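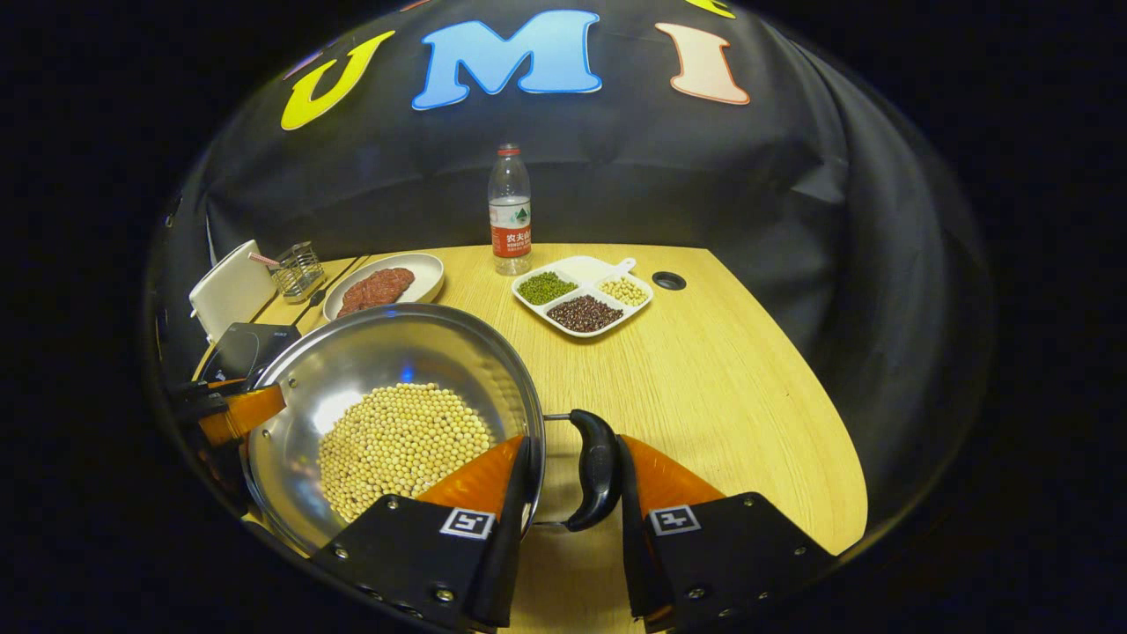
Olga Lucero wrote to me after my last bean post to say that I was making it all sound far too easy, that her soybeans stay hard as gravel no matter what she does, and would I please stop saying "just simmer until tender" as if that were an amount of time. She also wanted to know if a person could toss soybeans, mung beans and adzuki beans into one pot and walk away.

Okay, fair! I do say "until tender" a lot. So let me try to be more useful.

The one-pot question first. You can do it, but you'll be eating mung bean mush with hard little soybeans in it. Mung beans are quick. Mine are usually soft in half an hour, no soaking. Adzuki take me close to an hour. Soybeans are the stubborn ones, and on the stove I give them three hours after a full night in water, sometimes longer if the bag has been in the pantry a while. Old beans are my best guess for Olga's gravel, by the way. I once had a bag from the Woneo market that I'd moved between two apartments, and those things never softened. I cooked them until bedtime and then gave up and had toast.

What I do now is measure everything out dry first, each kind in its own spot, and then pull out the soybeans for their soak. They swell up a lot, so use a bigger bowl than you think and cover them with plenty of water. I soak mine in the fridge from February right on through the year, because my kitchen runs warm and I've had a bowl go sour on me – not a smell I'd like to meet again. Next morning I drain them, rinse them, put them in fresh water and bring it up slowly. Soybeans foam like crazy. Skim it, leave the lid tilted, and stay close for the first twenty minutes or you'll be scrubbing the stove (ask me how I know).

Salt goes in near the end at my house. I've read that it doesn't matter, and maybe it doesn't, but I'm used to it.
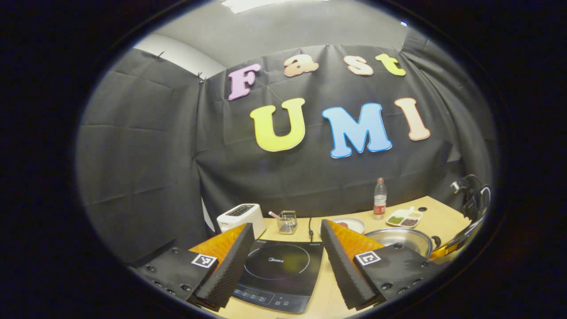
Now, ground meat, since two of you asked about the topping. I like to cook it on its own and spoon it over the beans at the table, so anybody who wants plain beans can have plain beans. Garlic, ginger, a splash of soy sauce, a bit of sugar, high heat, and leave it alone long enough to get brown edges. It helps to have your cooking spot set up ahead of time, and I'm picky about that. I like a cooktop with the power cable running off the back, and the toaster over in a back corner with the little wire basket beside it, so the middle is left for the pan and whatever I'm stirring with. Toast is a very good thing under beans, too, if you've never tried it. Thick slices, toasted darker than you normally would so they hold up to the sauce.

The adzuki I keep away from the meat completely. Those get sugar and a pinch of salt, and I mash half of them against the side of the pot and leave the other half whole. They keep four days in the fridge and they're great cold on yogurt.

Olga, if your next batch is still hard after three hours, try a fresh bag before you blame yourself, and add a quarter teaspoon of baking soda to the soaking water. Rinse really well afterward or they'll taste soapy. And write me back, I want to hear how they come out!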